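Second arm: what are we paying for?

The equipment plan for next year has gone round, and the biggest line on it is another robot arm for the assembly bench. Thibault Delaunay has put in for the same setup we bought from Enaro, with a wrist camera and a spare set of fingers. I was asked to write something encouraging. I have read the plan twice and I'd like to see more in it first.

The price of the arm is fine as far as it goes. What the plan leaves out is everything that hangs off it. When we bought the first one, the quote had no cables, no mounting plate and no time for anybody to set it up. Ekua Amissah went back through the orders and found £697 spent on small parts alone, none of it budgeted. She wants £2,000 set aside this time for fittings and repairs. I think she's being kind.

Then there is the question of what the thing is for. The case made in June was that one arm would take over the gear and shaft work and free up a person. Juwita Chin still spends her mornings beside it. She says it is getting better, and I believe her, but "getting better" is hard to put in a spreadsheet. Lining up a finger with the end of a thin rod is fiddly work for a machine, and every new part means starting the fiddling again.
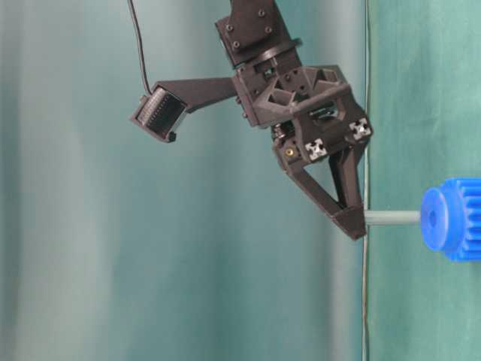
The Stindetti people have offered a four-week loan of their own arm, with two days of training thrown in. Afia Ametepe is for taking it. So am I, provided we agree beforehand what would make us say no. Last time we had no such list, and the trial slid into a purchase without much of a conversation in between.

If you have a job you'd want a second arm to do, send it to Ohemaa Abubakari before the budget meeting. Say how long it takes by hand now and how often it comes up. "It would be useful" has been tried already.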